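Skanari – Buying a sorting arm: your questions

We use cookies to remember your settings. Accept | Manage

Questions put to us by people who have a supplier's quote on the desk and a budget meeting coming up. Answers by Korkor Kwofie and Orestis Alexiou, who don't sell robots and aren't paid by anyone who does.

We keep our own bench tests deliberately dull: toy vegetables, two glass dishes, a gridded mat. 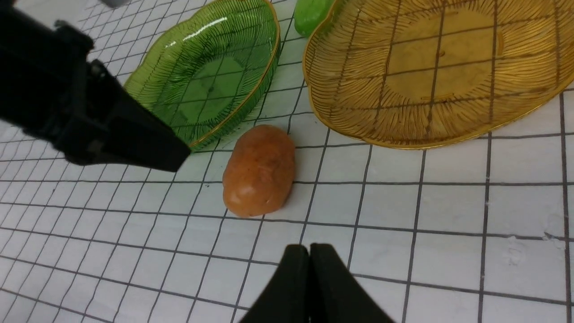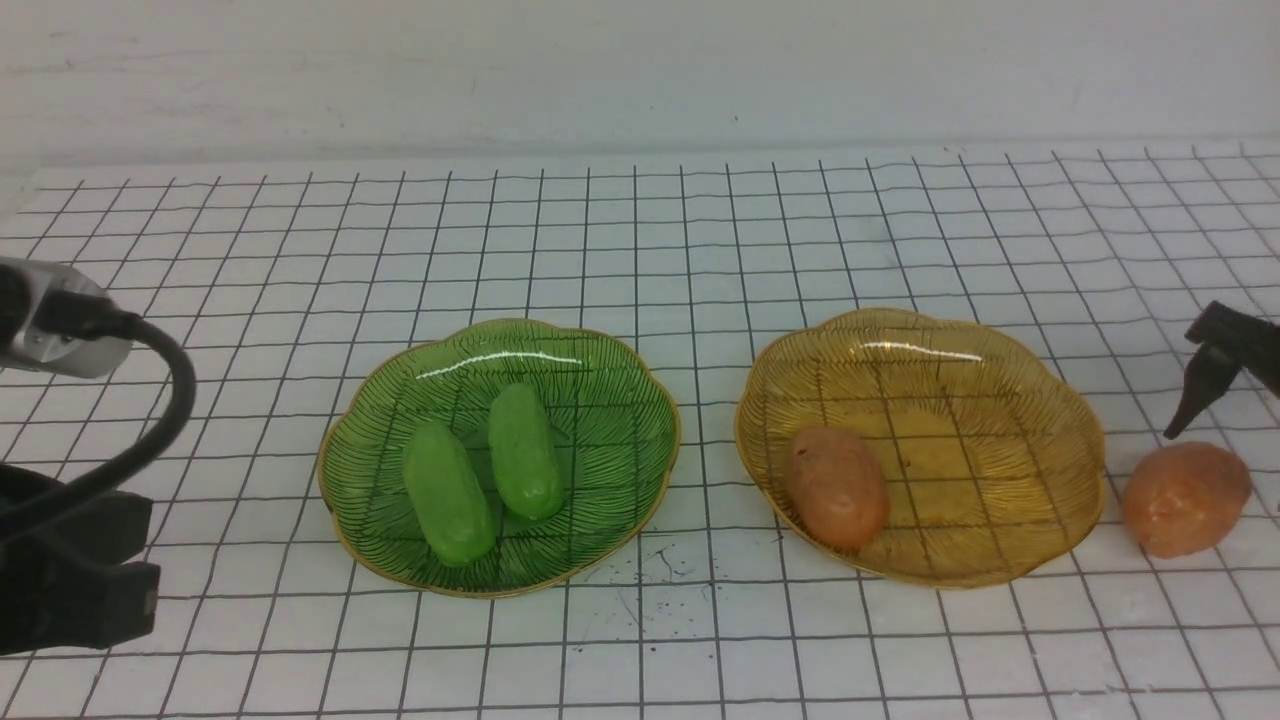

Sorting work with toy potatoes and the green and amber dishes.

The supplier's video shows it sorting perfectly. Is that worth anything?

Very little. You're watching the takes they chose to keep. Ask for 100 attempts in a row on your goods, with the failures left in, and see how quickly they change the subject.

Why do you use glass dishes?

They're awkward. You can see the grid straight through them and the light bounces off the sides. If your line handles anything clear or shiny, put it in the trial before you sign. A firm that asks you to swap it for a nice matt tray has told you something useful.

Should we pay extra for a camera at the wrist?

Perhaps. It gets a close view of the item, but the gripper fingers can take up a good part of the picture, as they do in our first photo. Ask what the second camera sees and whether it's in the price. On the Kovard quote we were shown, it was listed under "options".

What gets left out of quotes?

Spare fingers, cable runs, guarding, the bench, the lighting, and the days somebody spends standing next to it. Maham Baloch went through one for a packing firm in September and found 677 pounds for "sundries" with no list attached. She asked for the list. The figure came down to 400.

How many hours of setting up should we allow?

Whatever they tell you, write down 80 and argue from there. Moving a dish a hand's width shouldn't need an engineer's visit, so test that as well.

Can we rent first?

Yes, and we'd push for it. Oten offered one of our readers a rental with the fee taken off the purchase price – read the small print, though. In that case the discount only applied to the arm. The gripper was full price.

Will it pay for itself in a year?

We've seen that claim on plenty of slides and haven't yet seen the sums behind it. Most of them assume the thing runs every hour of every shift and that whoever did the job before is off the wage bill at once. Put in your own hours, then add a line for stoppages.

Do you recommend a make?

No. Send us the quote with the prices left in and we'll tell you what we'd ask.

Page last checked 20/12/2019

Related
Pangaribuan service contracts: what the yearly fee covers
Second-hand arms, by Thanasis Kyriakidis
Grippers: a price comparison

Contact | Copyright Skanari | Back to top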